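Club news / Netball
Press office, Lullstead Netball Club
January
2 min read

LULLSTEAD REACH REGIONAL FINAL FOR FIRST TIME

For immediate release

Lullstead Netball Club are through to the regional final. First time in the club's history. They beat Achterberg by a single goal in the semi, with the winner going in seconds before the hooter.

Achterberg led at every break and looked the fitter side. Lullstead changed both shooters for the last quarter and it came good – 36 goals to the home side by the end, their best score of the season.

Captain Khrystyna Palamarchuk played the whole match at centre with a strapped ankle. "I was dreading extra time," she said. "My legs had gone. When the ball dropped in I just sat down on the court. Then somebody reminded me we still had to shake hands."

The club was formed in 2000 and spent most of its early years in the bottom division. Two promotions since then, one relegation. Last winter they lost at this stage to the same oponents, and by a lot more.

Head coach Tymofii Zinchenko has been in charge for two seasons. "We got bullied last year, no other word for it," he said. "So we've worked on holding our space in the circle. Dull sessions, plenty of moaning. I'm very proud of them."

The final is against Skadari, who have won the last two titles and havent lost away from home this season. Venue is the Drameo Arena, which holds 900. First centre pass 2pm, doors from 1pm.
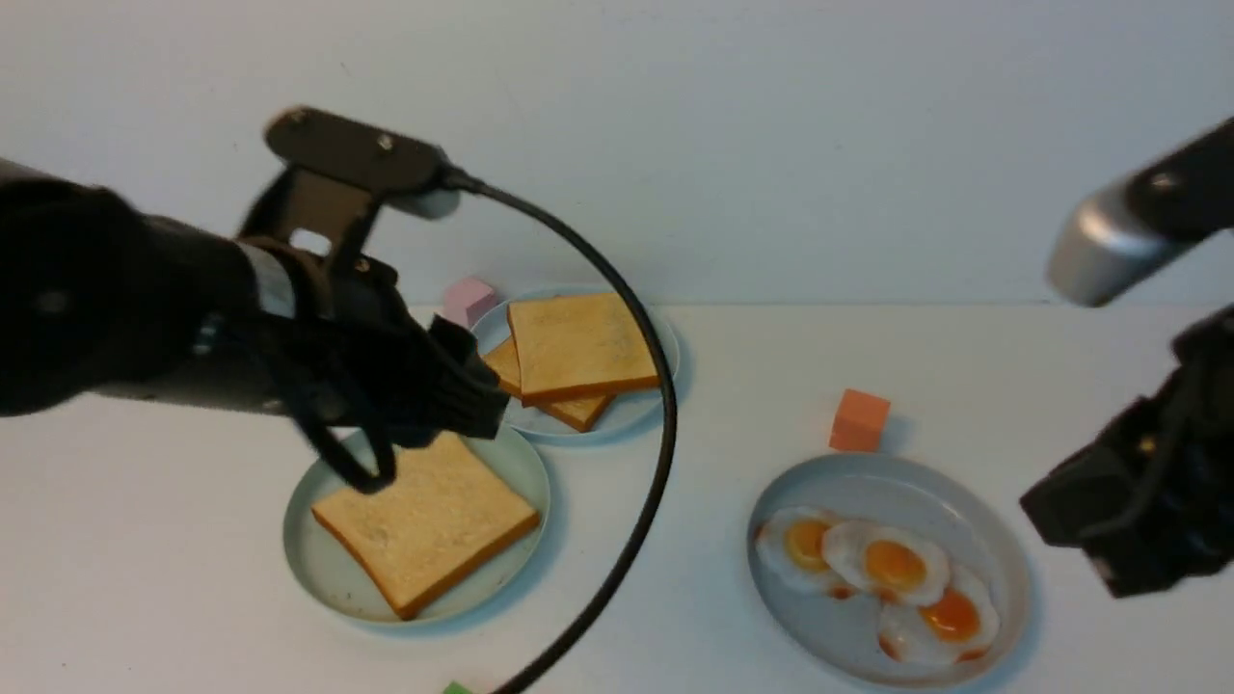 Tickets on sale now from the club office and on the door if any are left. Under-11s go free with a paying adult. Supporters' coach leaves the leisure centre car park at 11am sharp – please book a seat, last time people were left standing.

Palamarchuk is expected to be fit. Goal keeper still a doubt with a sore wrist, decision on the morning of the game.

ENDS

Interviews with players and coach can be arranged through the press office, weekday evenings best.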